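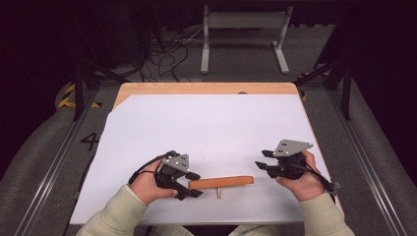 Computer tips for the home office: which ones are worth your time

Most lists of computer tips are padded out with things you already know or things that stopped being true years ago. I have tried a fair number of them on the two machines in our house, an elderly Osberg laptop and a newer desktop, both running Windows. What follows is what I kept, with a few I'd tell you to ignore.

Clipboard history

Press the Windows key and V together. The first time, it will ask whether you want to turn the feature on. Say yes. After that, the same keys bring up a list of the last things you copied, and you click the one you want. I ignored this for ages on the grounds that copying and pasting already worked. It is the one tip here I use every day. Two warnings: the list is cleared when you restart unless you pin an item, and anything you copy goes into it, passwords included. If you share the computer, think about that before switching it on.

"Cleaner" programs

I put Plokel Cleaner on the laptop in March. It told me it had found 809 problems. I asked to see them. They were cookies, thumbnails, and old shortcuts pointing to programs I had removed. It fixed the lot, charged me for the privilege, and the laptop took exactly as long to start as it had before. Windows has its own tool for clearing out temporary files: open Settings, then System, then Storage. Untick the Downloads folder if it is ticked, or you may lose things you meant to keep.

Stopping programs that start by themselves

This one does work. Press Ctrl, Shift and Esc together, which opens Task Manager, and find the Startup tab (on newer versions it is in the strip down the left). You will see a list of everything that launches when you log in. Right-click the ones you don't need straight away and choose Disable. You aren't removing them, and they will still open when you click on them. I turned off 8 on the laptop, among them a chat program I had last used at another job. Leave alone anything to do with your antivirus or your touchpad.

Renaming a batch of files

Select all the files, press F2, type a name, press Enter. They all take that name with a number after it. Fine for holiday photos, and I did almost 700 of ours in one go. It is no good if you want the date in the name or need the numbers to follow a particular order, whatever the cheerful videos claim. Ctrl and Z will undo it, but do that at once, before you touch anything else in the folder.

For anything cleverer I use a small free program called Gorna. The screen looks like a tax form, but it shows you the new names before you commit to them.

Closing tabs to save memory

Overrated. Modern browsers put idle tabs to sleep, and the saving from shutting three or four is tiny. If the whole machine is crawling, open Task Manager again and click the Memory heading so the greediest program rises to the top. With us it is usually a video call left running in the background.

If you keep tabs open as a kind of to-do list, bookmark the lot with Ctrl, Shift and D. You probably won't look at them again. I don't.

Password managers

I held out against these for years and was wrong. I use Bite, mostly for the reason that it came with a discount, and I can't tell you it is better than the others. Write the master password on paper and keep it somewhere you'd keep a passport. Skip the advice about changing every password once a month. All it ever did for me was produce the same word with a different digit on the end.

Backups

Copying your documents to another folder on the same disk is not a backup, though I have seen it recommended. Get an external drive. Mine holds 800 gigabytes of stuff now, a good half of it rubbish, and I plug it in, run File History, and unplug it when it has finished. A drive that stays connected can be scrambled by the same nasty software that scrambles the computer.

Then try getting one file back. Pick any old letter, restore it to the desktop and open it. I skipped this step with my previous drive and found out rather late that it had been saving empty folders.

Registry tweaks

Leave them. I have yet to find one that made a difference I could notice without being told to look for it, and a slip in there can stop the machine starting at all. If a page tells you to edit the registry to get a faster Start menu, close the page.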